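Zulura Home Help
Last updated: May 2025

Cold corner in bedroom, mould keeps coming back above skirting

flat_on_the_corner

I rent a first-floor flat with solid brick outside walls. The bedroom has two outside walls, and in the corner where they meet there is black mould from the skirting up to knee height. I treat it with a mould wash, it goes, and a few weeks later it is back. The rest of the room is clear apart from a little spotting behind the wardrobe, which stands against the north wall.

The letting agent (Ivia) sent a man with a pin meter. He said the reading was high, so it must be rising damp, and that the wall needs injecting. The quote is over £200 for the one corner, and the agent is suggesting I share the cost as I "dry washing indoors". I do dry washing indoors, but in the kitchen with the door shut and the extractor on.

Heating is a single panel radiator under the window, on for a few hours morning and evening. The window has a trickle vent. The last tenant painted over it and I have not freed it yet.

Is rising damp likely on a first floor, and how do I show the agent what it is before anyone drills holes?

brickandlime

Rising damp on a first floor can be ruled out. The ground is a full storey below. Damp from the ground in a solid wall seldom gets much above a metre, and it would have to pass through the flat downstairs first. Ask your neighbour whether the wall below is dry. If it is, get that in writing and send it to the agent.

What you describe is condensation on a cold bridge. An outside corner has more cold surface outside than warm surface inside, so the inner face runs colder than the flat part of the wall. Air at the bottom of the corner hardly moves. When the surface stays cold enough for the air beside it to reach about 80 per cent relative humidity, mould will grow, and it does not need visible water to do so.

Pin meters measure electrical resistance. They are made for timber. On plaster they respond to surface moisture, salts, old foil-backed lining paper and some paints. A high figure in a mouldy corner tells you the surface is damp and says nothing on where the water came from.

Other things to rule out before you settle on condensation: a leaking gutter or downpipe on that corner, missing pointing, and a heating pipe run behind the skirting. Look at the outside during heavy rain. A patch that gets worse after rain points to the gutter or pointing. A patch that gets worse in cold, dry weather points to condensation.

As for what to do:

Free the trickle vent. A thin blade round the edges will usually do it.
Pull the wardrobe a hand's width off the wall.
Leave the radiator on low for longer. Short bursts warm the air but not the brick.
Do not let anyone inject anything.

dewpoint_dan

Agree with all of that. If you want figures for the agent, you need air temperature, relative humidity and the surface temperature of the corner, all taken at the same time. A cheap room hygrometer gives the first two. The third needs a surface probe or an infrared thermometer. Dew point comes from a table or any online calculator. If the wall is at or below it, you have condensation. If it is 2 or 3 degrees above, you can still have mould.

Take readings before the heating comes on, as that is when the wall is at its coldest. Write down the outside temperature too. A week of readings is worth more than one. Bear in mind that July figures prove nothing either way, so do this in the heating season.

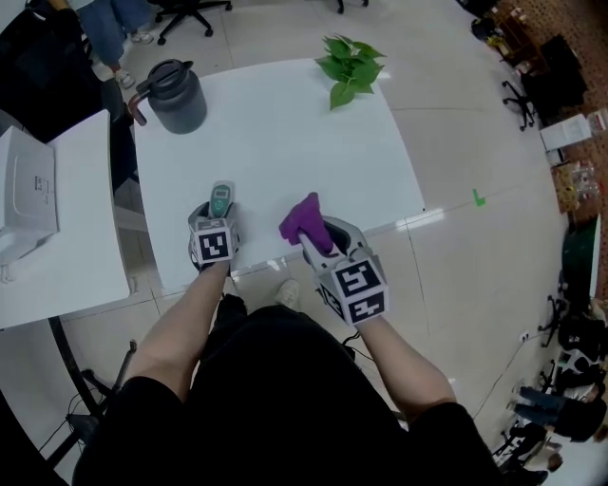
Reading time: 3 minutes

Two points on method. Infrared thermometers average over a spot that gets wider with distance, so hold the thing close and square to the wall. Matt paint and plaster read well enough. Shiny tiles, foil and bare metal do not - they reflect whatever is opposite. Let the instrument sit in the room for a while before using it, or the first readings will drift. If the lens is dusty, clean it as the instructions say.

On the hygrometer, the cheaper ones can be out by 5 per cent or more. I keep a Prondumano on the shelf and check it with the salt test: damp table salt in a bottle cap, both sealed in a bag overnight, and it should read 75. Note the error and correct for it.

dagdelen_lets

We had the same thing in a flat on Dağdelen Road. Anti-mould paint fixed it. Two coats.

brickandlime

It will hold for a while, until the biocide in the paint is used up. The corner is still cold. Vent and heating first, paint after.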